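Judon rental inspectors to look at beds, landlords to look at ceiling

JUDON — The town council voted in January to add one line to its rental inspection checklist, and it took until 11 at night to do it.

The line reads "room offered as a bedroom will accept a bed." Supporters say it is the least a tenant could ask. Opponents, several of whom own rooms that will not accept a bed, say it is government overreach, and that a person can sleep very well in a chair if the chair is good.

The checklist change applies to all 996 registered rental units in Judon, from the brick walk-ups by the station to the converted dairy at Karkeveck, where most of the trouble began. Last fall a tenant there moved out of a listed two-bedroom after finding that the second bedroom was 7 feet long at its longest and had a water heater in it. The landlord pointed out that the listing had mentioned hot water.

Under the old rules, a bedroom needed a window, a door and a smoke alarm. Inspectors were not told to check whether a person could lie down in it. Prys Price, who has run the inspection office long enough to have worn out two tape measures, told the council he had passed rooms he would not have put a dog in, and had once passed a room he could not get all the way into himself.

"It had a window," Price said. "I could see the window from the hall. I wrote down that it had a window."

The new rule calls for space for a single mattress laid flat, with enough floor left over to open the door. Earlier drafts were more ambitious. One would have required room for a nightstand, and this kept the council busy for most of an hour while members tried to agree on what a nightstand was. A stool was put forward. So was a stack of books. The nightstand was dropped at 9:40 p.m.

Landlords get one free reinspection. After that, a room that fails can still be rented as a den, a study or a "flex space," a term the council declined to define on the grounds that it was getting late. The fine for calling one of these a bedroom anyway is 300 dollars for a first offense and 2,000 for a second.

Eirlys Jenkins of Davamer, the property company with the most units in town, spoke against the measure for the full time allowed and then for a while after that. She said the rule would take bedrooms off the market at the very moment Judon needs more of them. Asked by a council member whether the rooms in question had beds in them now, she said that was up to the tenant.

Jenkins also warned about where this sort of thing might lead. If a bedroom must fit a bed, she said, people would soon want a kitchen to fit a stove. There was some applause from the tenants' side of the room, which she did not appear to have been looking for.

Tenants had complaints of their own, and not all of them were about size. One woman said her bedroom was plenty big but could only be reached through her neighbor's bathroom. Her neighbor, seated two rows back, said he had been meaning to bring that up. Price said access was covered by a different section of the code and took down both their phone numbers.

The owners of the old Rätsep boarding house on Mill Lane have asked for an exemption based on the building's history. Its rooms were laid out for railroad workers on split shifts, who by local tradition slept in turns and sitting up. The council agreed to hear the request next month and asked the owners to bring some proof of the sitting up.

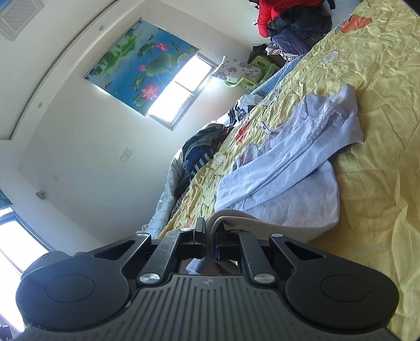
A bed with a yellow comforter in a white-walled bedroom. Judon's checklist will now require bedrooms to have space for a mattress.

Inspections under the new checklist start in spring, beginning with Karkeveck and working toward the station. Price's office has asked for a third inspector and been given a third tape measure. Landlords who want to check their own rooms first can pick up a one-page guide at the front desk of town hall, open until 4:30 p.m. The guide includes a drawing of a mattress, with arrows.

The council put off a proposal on closets.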